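The Case for the Low Shelf: Shoe Storage in Shared Buildings

Position and opinion, Dastosthorpe Housing Association

Most shared buildings have a policy on bicycles, a policy on prams and a policy on garbage. Very few have a policy on shoes. The Association manages 28 buildings in Dastosthorpe, and until last August only the Kovine Street residence made any mention of footwear in its house rules, in a single line asking residents to "keep entries tidy". It is our view that this is an oversight, and that the remedy is neither expensive nor complicated. Every unit entry, and every common entry where shoes are customarily removed, should be furnished with a low, open shelf under which shoes may be placed in pairs.

The argument begins with floors. In this climate a pair of shoes worn outdoors between November and April carries salt, grit and meltwater. Where residents have no fixed place to leave them, shoes are left along the wall, behind the door or on the lowest stair. The damage that follows is familiar to anyone who has managed a building: lifted vinyl at the threshold, white tide marks on baseboards, and carpet that must be replaced years before the remainder of the room. In the last budget year our maintenance office recorded 51 work orders for entry flooring. Few of these would have been necessary had a hard, washable surface been provided and used.

The second consideration is safety. A hallway of ordinary width does not remain so when three or four pairs of boots are standing in it. Fire inspectors are right to object, and residents who use walkers or canes are right to object sooner. The usual response is a notice on the door. We have posted a good many such notices over the years and have seen little benefit from them. A household that is told where shoes may not go will still need somewhere to put them.

It is sometimes suggested that a closed cabinet is the better choice. The tilting cabinet in particular has been much favoured by furnishing suppliers, and the Prurine model was installed in two of our buildings on that basis. We do not recommend repeating the experiment. Closed cabinets hold damp, and a damp shoe in a closed cabinet will smell by the following morning. They also demand an additional action at precisely the moment when a person has a child on one arm and groceries on the other. A door that must be opened is very often a door in front of which shoes accumulate. Several of the Prurine units were found at inspection to contain umbrellas, flyers and nothing else.

The open shelf has none of these difficulties. It consists of little more than a flat top and four legs. Air moves through it freely, the floor or tray beneath can be wiped without dismantling anything, and the top receives the keys, gloves and mail that would otherwise be set down on the stairs. Depth matters more than is commonly supposed. The units approved for our buildings are 40 centimetres deep and 714 millimetres wide, dimensions which accommodate a large pair of men's boots without the heels projecting into the passage.

We would add a word on how shoes should be placed. Our resident guide now recommends that they be set side by side with the toes pointing outward, toward the person standing at the shelf.

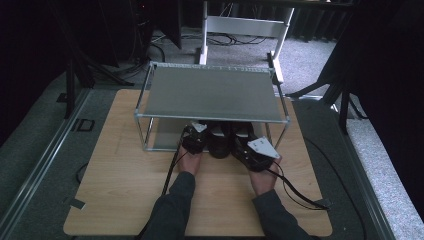

Some residents have questioned whether a housing provider ought to concern itself with the direction of a shoe. The point is a modest one and we do not propose to enforce it. A pair left toes outward is easily matched, and its owner can see at a glance whether the leather wants cleaning. Those who prefer the heels outward, so that the shoes may be drawn out by the collar, are at liberty to continue. What the Association does ask is that pairs be kept together and that they be kept beneath the shelf, with the top left for lighter articles.

There is also the matter of courtesy. In many of the households we serve, outdoor shoes are never worn past the door, and guests are expected to know it. An entry without provision for shoes places visitors, home care workers and tradespeople in an awkward position. When the Đoàn Community Hall was refurbished, its users asked for open shelving at both entrances before they asked for new lighting, and the request was a sensible one. A visible shelf, with one or two pairs already beneath it, tells the newcomer what is expected, and no sign is required.

We acknowledge the objection of cost. Entries in our older buildings are narrow, and in a few of them even a shallow shelf will require that a radiator cover be altered or a door rehung. Such cases should be assessed individually, and a boot tray alone may have to suffice. We acknowledge as well that some residents own far more shoes than any entry can hold. The shelf is intended for footwear in daily use; the remainder belongs in a bedroom closet, preferably clean and dry before it is put away.

The Association will therefore recommend that open shoe shelving be included in the standard furnishing schedule for all renewals, beginning with ground-floor units, where the wear is greatest. Residents of Kovine Street who wish to have a shelf fitted before the winter may apply through the building office.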